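Pre-Session Safety Checklist, Garment Folding Study
Station 4, Warbridge hall
Checked by: Laiba Cheema
Feb 26, 2020

The study compares two ways of recording folding demonstrations with hand-held grippers: one fold per recording, or a whole pile in one go. Mark each item OK, FIX or N/A before the first recording.

1. Grippers
Jaws open and close without sticking. OK
Labels readable, left unit matches the log. OK
Camera mount tight on the right unit. FIX
Comment: Mount turned under light finger pressure. Tightened and checked again. Any recording made with a turned mount has to be dropped from the comparison.

2. Work surface
Cover sheet has no tears or loose threads. OK
Sheet lies flat enough to start. OK
Comment: Light wrinkles are allowed. Both recording methods are run on the same sheet, so don't iron it between sets. Folded jeans go at the far left corner and the next garment is taken up at the near edge.
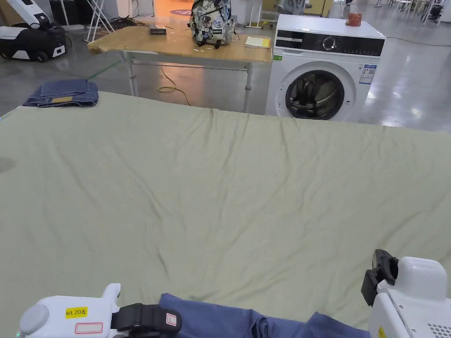 3. Floor and cables
Walkway clear on the operator's side. OK
Cables out of the walkway or taped down. FIX
Comment: Yellow cable under the table loops out toward the sheet. Black cables by the folding stand are in a tangle. Thin cable to the right of the washing machine needs tape.

4. Nearby equipment
Washing machine door shut. OK
Nothing left on top of the machine. FIX
Wheeled unit parked away from the operator. OK
Comment: Small red-orange container to be moved off the machine. Backpack on the table is all right where it is.

5. Operator
Break after every 19 recordings. OK
Stop word agreed with the second person. OK
Comment: Wrist strain was reported with the whole-pile method in the pilot, after 71 recordings. Target stays at 1000 for each method.

Recheck items marked FIX and initial.

Comments (2)

Randi Tveit: Can we add a line for gripper battery level? I lost a set last time.

Laiba Cheema: Yes, it will go under item 1 in the next version.

Related
Putska gripper cleaning sheet
Nordin room: end-of-day checklist
Lumer log template, June revision

This site uses cookies to remember your settings. Accept / Manage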